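Keeping Bins Fresh Between Bag Changes
Posted 2024-04-04 by Rosário Brandão

Most bin odor comes from liquid under the liner. Empty the bin, rinse it with warm water and dish soap, and let it dry upside down overnight. Baking soda goes in last: 4 tablespoons on the bare floor of the bin, replaced when it clumps.

Thin bags tear at the rim. Fold at least a hand's width of plastic over the edge and press out the trapped air before the first use. A bag that is too narrow will creep down under load — measure around the rim and buy to that figure.

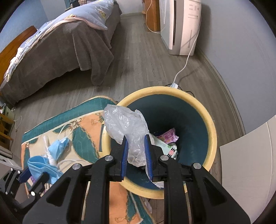
Plastic bag at the rim of a round bin.

For the wipe-down, mix 40 ml of white vinegar with 200 ml of water in a clean spray bottle. Label it. Spray the inside walls, wait a few minutes and wipe from the top down. Do not mix vinegar with bleach or use it after a bleach cleaner. 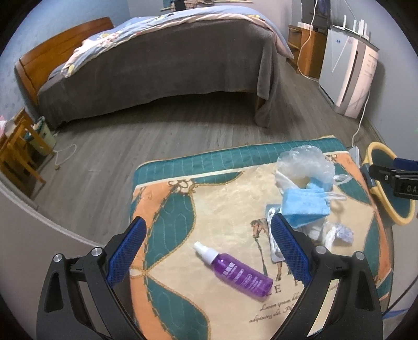 Small bottles clog if they are stored half full for months. Flush the nozzle with plain water after each use, then pump it dry. If the spray still comes out as a jet, soak the cap in hot water and work the trigger or pump again. A bottle that leaks at the neck usually has a worn seal — replace the cap.

Next: cleaning floor drains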